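4.2 Do stated rub counts predict wear in the home?

Upholstery fabrics are sold on a single number. A mill rubs a sample against a standard cloth until threads break, the count is printed on the swatch card, and the buyer is invited to treat it as a measure of years. We doubt that it is one. The test uses new, clean, flat cloth under even pressure. Domestic seating meets crumbs, denim rivets, pets and sunlight, and most of it is sat on in the same two places every evening.

To see how far the printed figure carries, we compared it with replies from 1,312 households who had bought seating covered in one of two plain-weave fabrics, Curano and Hondetti. The maker of Curano claims the higher count by a wide margin. If the number meant what the showroom says it means, Curano owners should have reported less pilling and fewer thin patches. They did not. Complaints were spread evenly between the two cloths once the age of the furniture was allowed for, and the small difference that remained ran the wrong way.

There are reasons to be careful with this result. Only 449 households returned the second form, sent out in September, and people with a grievance are more likely to post a form than people without one. Owners also disagree over what pilling is. Several marked it as present and then described loose cat hair. The Gaillard scale, which earlier writers have used to get round this problem, asks the owner to match the cloth to a printed card, but the card shows only dark fabrics. On pale grey weaves, where bobbles cast little shadow, we would not trust it.

We are no more persuaded by the Dridus method, in which the cloth is given 3,000 rubs with a soiled pad before grading. Its authors say that it imitates family life. Their soil is a fixed mixture of sand and oil, applied once, and they offer no evidence that any family produces it. The method may rank fabrics in a different order from the standard test without ranking them any better.

What can be said is modest. Within the range of cloths sold for ordinary sitting rooms, the rub count told our households very little about how the seat would look later on. Cleaning habits and the position of the window may tell them more, and neither was recorded well enough here to settle the matter. Figure 2 shows the type of surface under discussion, a light grey cover with a fine, linen-like texture.

Figure 2. Light grey woven upholstery.

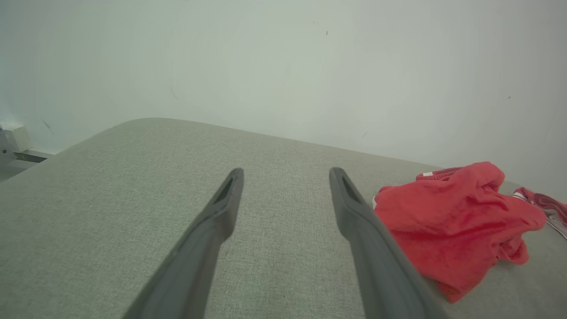 Reading time: 2 minutes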